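Protokoll der Projektrunde Kommissionierung, Dezember 2020

Thema: Greifpaket „Kurix“ der Firma Boltska, Stand der Erprobung
Protokoll: Kamarul Harahap

TOP 1 Bericht aus der Erprobung
Kurix läuft jetzt am KUKA-Arm, und die Stimmung ist richtig gut! Der Umbau war in 42 Minuten erledigt, inklusive Kabelführung. Gegriffen wird aus der Metallkiste, bewusst querbeet: Baustein, Klebebandabroller, Spielzeug, alles durcheinander. Im letzten Durchgang 81 Griffe ohne Eingriff von Hand.

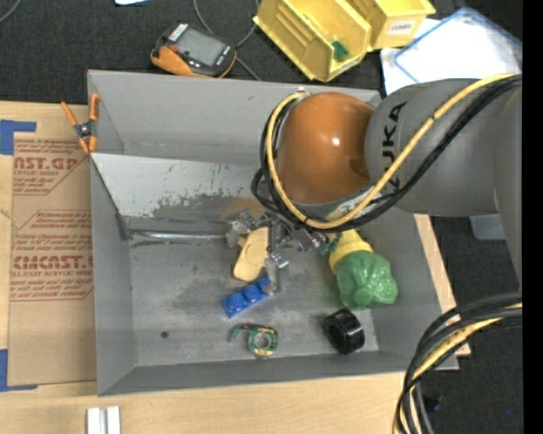

Schwierig bleiben Teile, die dicht an der Kistenwand liegen. Boltska hat dafür schmalere Finger angekündigt, Muster kommen im April. Kamarul würde sie am liebsten sofort anschrauben.

TOP 2 Vergleich mit Prurkico
Das Angebot von Prurkico liegt vor: 2.000 Euro günstiger, aber ohne Software für gemischte Teile. Die Runde bleibt einstimmig bei Kurix als Favorit.

TOP 3 Weiteres Vorgehen
- Testreihe mit 22 neuen Teilen aus dem Lager Hamada (Kamarul)
- Schulungstermin bei Boltska anfragen
- Wartungsvertrag: Laufzeit noch offen, wird beim nächsten Treffen besprochen

TOP 4 Verschiedenes
Wer beim Greifen zuschauen möchte, ist herzlich eingeladen (es lohnt sich wirklich!). Bitte vorher kurz bei Kamarul melden.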